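Glue marks on a wood table top, how to clean without damage?
Posted in: Home and Furniture
Tags: table, wood finish, Prelent, cleaning

harbor_lane
Member, 5 posts

Hello everybody. In January we bought a used dining table from a family in the next town. It is light wood, maybe beech, and the seller told me it was finished with Prelent oil. My children did a school project on it and now there are three dull spots of dried white glue, and one ring from a cup. I tried warm water and a little dish soap. The ring became weaker but the glue did not move. A neighbor says I must sand the whole top. The table is 118 cm long and I do not own a sander, so I would like to avoid this. Is there a softer way? Also, how can I know if it is really oil and not varnish?

Tresotix_fan
Senior member

First find out the finish. Put one drop of water on a place which you normally do not see, for example near the edge under the plant. Wait 20 minutes. If the wood becomes darker under the drop, it is oil and it is already thirsty. If nothing changes, it can be varnish, or oil in very good condition, so the test is not perfect.

For school glue (the white kind) I lay a cloth with warm vinegar on the spot for five minutes, then I push with an old plastic card, always in the direction of the grain. Do not use a metal knife. After this, wipe with clean water and let it dry until the next morning. If the spot is lighter than the rest, rub in a very small amount of the same oil.

Please do not sand everything. Your neighbor means well, but it is too much work for three spots.

mop_and_go
New member

just use Pandix spray, works on everything

oakandash
Member, 102 posts

I would be careful with the spray from the answer before. I used it one time on a shelf from Harries and it left a cloudy area bigger than the stain. Maybe on varnish it is fine, I can not say.

The vinegar method is good. I want to add what I do so that the problem does not come back, because we also have only one table for everything.

Cover the work area. A big board on top is better than newspaper, as the paper sticks to the glue and then you have two problems. Keep the cloths close, in a basket on the same table, so you wipe the glue while it is soft.
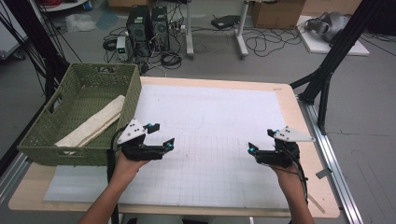

Look under the board. Crumbs and sand go there and they scratch the oil when somebody pushes the board. I lift mine every evening and wipe with a dry cloth.

Oil again two times in one year. Thin layer, wait, and take off all what the wood did not drink. Lay the oily rags flat outside to dry before you throw them away, they can start a fire when they are in a pile.

For the ring I would do nothing for some weeks. Mine became almost invisible after the next oiling.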